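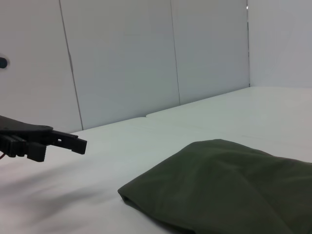 作業の記録 ギャラリー
布を扱う動作の例を集める仕事
チアイス・ケイロス(Thaís Queiroz)

私たちのグループは、アンドヴィルにある Gillimetti の作業室で、ロボットが布を扱うための学習用の例を集めています。プロジェクトの名前は Cluvadstead といいます。布は毎回ちがう形になりますので、正しい動作を一つだけ教えても足りません。人がアームを操作して、つかむ、持ち上げる、広げる、置く、という動作を何度も行い、そのときの映像と関節の値を一緒に保存します。一回分の記録を、私たちは「エピソード」と呼んでいます。

このページは、作業に関係する写真を月ごとのアルバムから選んで、短い説明をつけたものです。私の母語はポルトガル語ですので、日本語に不自然なところがあるかもしれません。お気づきの方は、ページの下の連絡欄からお知らせいただければうれしいです。

操作とカメラ

リーダーアーム
操作する人が手で動かすほうのアームです。関節の重さは Zbigniew Grabowska が調整しました。最初の設定では軽すぎて、私の手の小さなふるえまで記録に残ってしまいました。

手首のカメラ
グリッパーの近くに小さなカメラがついています。布のふちを探すときは、この映像が一番役に立ちます。取り付けの角度が少しでも変わると、前の日の記録と合わなくなりますので、朝に必ず基準の画像と重ねて確認します。

上からのカメラ
作業台の全体を見るためのカメラです。アームが布の上に来ると布が隠れますが、そのまま保存しています。隠れた場面も学習に必要だと考えています。

指の部品
つかむ面にぎざぎざのある部品は、薄い布をはさんだときに滑りにくいです。その代わり、編んだ生地では糸が引っかかることがあります。部品を交換した日は、記録の備考に必ず部品の番号を書きます。

配線の確認
アームを端から端までゆっくり動かして、線が引っぱられないか見ます。以前、この確認を忘れて午後の記録を全部取り直したことがありました。それからチェック表の一行目になりました。

ホワイトバランスの調整
白い台と白い壁を使うと、色の変化がよく分かります。夕方の光が入ると画面が黄色くなりますので、窓のブラインドを閉めて、天井の照明だけで記録します。

布とその置き方

使っている布
現在は7種類の布を順番に使っています。色だけではなく、厚さと、折ったときの戻り方がちがうものを選びました。新しいものを加えるときは、一度洗ってから使います。

丸めて置いた状態
一番よく使う開始の状態です。操作する人とは別の人が布を置きます。自分で置くと、どこに端があるか知っているので、探す動作がなくなってしまいます。

半分に折った状態
簡単に見えますが、上の一枚だけをつまむのが難しいです。二枚一緒につかんだ場合は、一度はなして、やり直すところまで記録します。

台の端に近い状態
布が台から落ちそうな位置の例です。はじめは集めていませんでしたが、学習したモデルが端の布を無視することが分かり、7月から加えました。

つかみにくい生地
フォンセカ通りの手芸店で買ったはぎれです。表がなめらかで、斜めからつかむとすぐに逃げます。指を台とほとんど平行にして近づけると、少し楽になります。この方法は Zbigniew が見つけました。

しわの残し方
布にアイロンはかけません。前のエピソードのしわが残っていても、そのまま次に使います。家庭で使われる布に近い状態にしたいからです。

エピソードの記録

開始の合図
ペダルをふむと記録が始まり、短い音が鳴ります。音が鳴る前にアームを動かした場合、そのエピソードは使いません。慣れるまで、私はこれを何度も間違えました。

近づく
布のすぐ上で一度止まらないように、と操作する人にお願いしています。人が考えて止まると、モデルも同じ場所で止まることを覚えます。先に布をよく見て、決めてから動きます。

つかむ
グリッパーを閉じる速さは、人によってかなりちがいます。ばらつきがあることは問題にしていませんが、閉じる前に引き上げる動作は確認の対象になります。

持ち上げる
布が台からはなれるまでを一つの区切りとして、時刻の印をつけます。大きな布の場合は角が台に残りますので、つかんだ部分の高さで決めることにしました。

広げる
片方のアームで持ち、台の上をすべらせるように引きます。空中で振る方法も試しましたが、カメラから布が出てしまうため、現在は使っていません。

失敗した例
落とした場合、はさめなかった場合、二枚つかんだ場合には、それぞれ別の印をつけて保存します。失敗のあとに立て直した記録は特に大切で、削除する前に二人で見ることになっています。

一回の長さ
開始から布を置くまで、ほぼ40秒です。長くなったものを無理に短く編集することはしません。途中で電話が鳴って手が止まった記録だけは外しました。

確認とラベル付け

再生の画面
手首の映像と上からの映像を並べて、同じ時刻で再生します。二つの映像がずれていると、布にさわる前に布が動いたように見えます。そういう記録はまず時刻を調べます。

ラベルの言葉
「折る」と「たたむ」のどちらを使うかについて、長く話し合いました。私には最初、ちがいがよく分かりませんでした。今は、一回曲げる動作を「折る」、最後の形まで整えることを「たたむ」と書いています。

木曜日の見直し
毎週木曜日に、集めた記録を一緒に見ます。自分の操作を大きな画面で見るのは少し恥ずかしいですが、次の日の操作がよくなります。お茶を持ってくる人は、キーボードから遠い席に座ってください。

最初の400エピソード
ここまで集めたところで、一度モデルを学習させました。平らな布には手を伸ばしましたが、丸まった布では中心ばかりをつかもうとしました。端から始める例が少なかったようです。

追加の200エピソード
端や角から始める例だけを集めました。同じ動作が続きますので、操作する人は一時間ごとに交代しました。この追加分を入れたモデルの評価は、まだ途中です。

保存の前に
フォルダ名に布の記号、操作した人の記号、指の部品の番号を入れます。空白や全角の文字を使うと、あとの処理で止まります。説明書にも書きましたが、私自身が一度、全角の数字を入れてしまいました。

写真の利用について
授業や勉強会の資料に写真を使いたい方は、事前にご連絡ください。プロジェクト名 Cluvadstead を書いていただければ、使用料は必要ありません。データの配布については、準備ができてから別のページでお知らせします。

次のアルバムでは、タオルと、袖のある服の作業をのせる予定です。

連絡欄へ
アルバム一覧にもどる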